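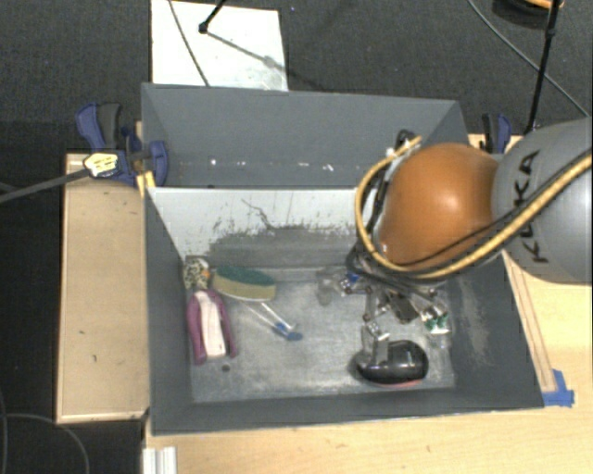

Favum is a word list of color names as people use them when they describe household and workshop things in English. It has 19 base terms and, for each, the looser names people reached for when asked. We started it out of irritation with existing color lists, which are full of words like "cerulean" that hardly anyone says out loud. Ask people about a hose like the braided one and you get tan, yellow, mustard, sand and "kind of gold." Ask about a glossy orange housing and almost everyone says orange, and then a few say red to be difficult. The list keeps all of these answers. Whether that makes it useful is a fair question, and I would rather you asked it before you built on top of it.

What you get

terms.csv – one row per name, with the base term it was filed under
notes.txt – arguments about the filing, mostly mine and Charmaine Xaba's
changes.txt – what moved and when

How the names were collected

We had 30 people name colors in their own words, with no list to pick from. They were friends, coworkers and relatives. That is a small group and a lopsided one, and no amount of cleaning will fix it. Hammad Virk did the first round of filing and Charmaine did the second without looking at his. Where the two rounds disagreed, both answers stay in, marked "split." Please don't collapse the splits and then report how clean the data is. It has been done.

Known problems

"Gray" is a dumping ground. Light gray, silver, off-white and "dirty white" all ended up there in the March version, and I still don't believe half of those rows.

Lighting was not controlled. Anyone who tells you it doesn't matter for naming should try sorting navy and black socks at night.

Spelling is American. "Grey" was changed to "gray" everywhere, which throws away a small clue about the speaker. Andor Vörös objected and he was probably right.

The 2 terms marked "weak" (teal and maroon) should be dropped for anything serious.

Uses I would not trust

Do not use Favum to match paint, to test anyone's eyesight or to claim something about how English speakers see. It records words. The jump from words to seeing gets made far too often, usually with a nice chart.

Version

Current version is 9, dated November 13, 2023. Earlier ones are not kept online. Corrections go to Gert Ndlovu, with the row and your reason. "Looks wrong" is not a reason, although I admit we filed plenty of rows that way.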